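About Us

Hi, and thanks for clicking over here! Most people go straight to the class schedule, so you're already one of my favorites.

Cullia is a small evening school for grown-ups who want to learn to fix, build and understand everyday things. I opened it 5 years ago in the back half of an old carpet store in Londex, with two borrowed benches and a coffee maker that leaked (we have a better one now). The first class was lamp rewiring. Four people signed up, one of them my aunt, and we ran so late that we had to finish by the light of the lamps!
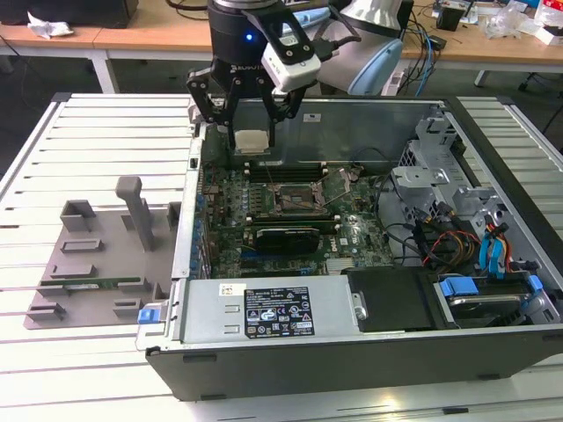
Written by Leandro Gallardo, founder and head teacher
Updated April 22, 2026

I came to teaching sideways. I'd spent years behind the parts counter at Medve, and customers kept asking me how to do the job themselves. I liked those chats a lot more than I liked ringing up the parts, so one March I gave notice and signed a lease.

These days we have 2,620 square feet, and nearly 3,000 people have taken a class with us. We teach sewing machine tune-ups, bike brakes, basic plumbing, upholstery, home computers and a bread class that doesn't fit with anything else but fills up every time. Groups stay small, and you can bring your own broken thing as long as it fits through the door.

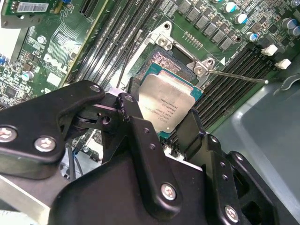 You don't need any experience, by the way. I get a lot of emails that start with "I'm terrible with my hands," and I always write back and say come anyway. Beginners get the front benches and the good screwdrivers.

We also run Vamby, our free open evening, once a month. There's no teacher and no plan, just tools, tables and whoever shows up. Last time a retired dentist and a college kid spent the whole night on one accordion, and they've already booked a bench for the next one.

If you'd like a look around before you sign up, ring the side bell any evening after six. The front door sticks.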